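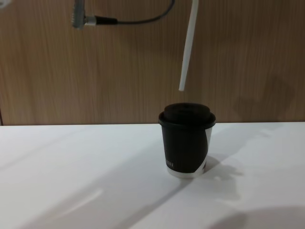 A short black takeaway cup with a domed lid and a curve of white down one side.

I have carried a lot of coffee across a lot of streets, and until this spring I had never once looked hard at what I was carrying it in. Then I spent a morning with Aoi Murakami, and now I can't walk past a café without checking the lids.

Murakami designs paper cups. She has drawn them for Pitard, a little roaster with two counters and a loyal morning line, and for Bandico, which sells mostly to offices. Her studio shelves hold 3241 cups, stacked by height, and she will happily pull down any of them and talk until your own drink is cold (mine was).

"Start with the rim," she told me. "Your lip meets the lid before it meets the coffee."

So we started with the rim! A good one rolls outward far enough that your fingers find it without looking. A domed lid leaves a bit of room above the drink, handy for foam and even handier on stairs. Matte black has become a favorite in the last few years. Murakami likes how quiet it looks on a pale table, though she warns that it shows sugar and fingerprints.

Then there's the sleeve. The old corrugated kind slid up and down and ended up on the floor of every car I've owned. Many cafés now order cups with the outer layer already wrapped around, and for a designer that opens up nearly the whole surface. Murakami loves a shape that runs from lid to base and changes as you turn the cup in your hand. She also leaves a plain band at the bottom whenever a client will let her, and keeps the lettering small.

Siiri Krūmiņa, who buys for the café Munik, took some persuading on that last point. Her old cups had the name in letters you could read from a bus. In February she ordered 2000 of the small-print kind as a trial and put them out without a word to anyone. "People started setting them down with the nice side facing out," she said. "I'd never seen that before."

The short cup is my own favorite. It fits under the spout of a home machine, it sits low in a cup holder, and it holds exactly as much coffee as I want at three in the afternoon. Krūmiņa pours her flat whites in it and keeps the tall ones for iced tea.

Before I left, Murakami gave me one to take home, plain white, no print at all. It's on my desk with pencils in it.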